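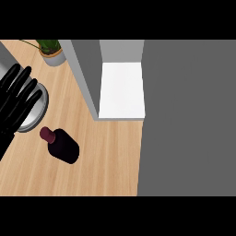 2 min read

Hand hides the bottle during remote demos in sim, re-record or keep?

Lerkine
Posted Thursday, 454 views

I am recording demonstrations in a simulated kitchen by remote control, using a glove for the fingers and a tracker on the wrist. The task is to pick up the small dark bottle that lies on its side next to the round metal container, and stand it upright. I have 25 demos so far. The view is from overhead, and the fingers cover a good part of the container. On the approach they cover the bottle as well, for up to a second. The trained policy reaches the right area and then closes early. Is this caused by the hidden view, or do I need more demos?

Grivix
Accepted

Probably both, but look at your timing first. Glove data and wrist data often arrive at different rates. If the finger angles are stamped ahead of the wrist pose, the policy learns to close before it has arrived. Plot both against the sim clock for one demo and check where closing starts.

For the hidden view, add a wrist camera and record again. In sim you can replay the saved joint states and render the new view from them, provided you also saved the object poses. Then vary the angle of the bottle. If the cap points at the container in every demo, the policy has no reason to learn any other grasp.

Jacobs

just get more demos. we had 891 for ours and it still dropped things

Erkonville

Agree with Grivix on the clock. Also slow down over the last few centimetres when you drive the hand. Operators tend to rush the part they find easy, and the fingers then close within two or three recorded steps. I would drop any demo where you corrected the grasp by eye from a second monitor, as the policy never gets that view.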